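Gripper stops with force fault above the box, only sometimes

Asked on Sunday, August 14, 2022

Hello all. We have a small arm with a two-finger gripper from Rerner, and it must take stationery out of a cardboard box on a wooden table. Since we moved to Dommont it stops with a force fault on the way down. It does not happen every time: in 50 runs I had 13 faults. The fingers are not bent, I checked them with a ruler. Is it the sensor or my path?
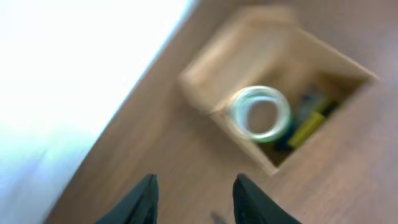
Rocha: Which speed do you use for the approach? If the wrist still swings when the force check starts, it reads the swing as a contact. Put a pause before the last descent and set the force to zero there.

I had 50 percent speed. With the pause I got 3 faults in the same number of runs, so it is better but not finished. Thank you.

Second answer
Buy a better gripper.

Third answer
Please look also at the cable at the wrist. Ours was tied too short in March and it pulled on the sensor at low positions. Switch off the arm before you put your hand there, the emergency stop alone is not enough for this work. Then give the cable more length and calibrate again.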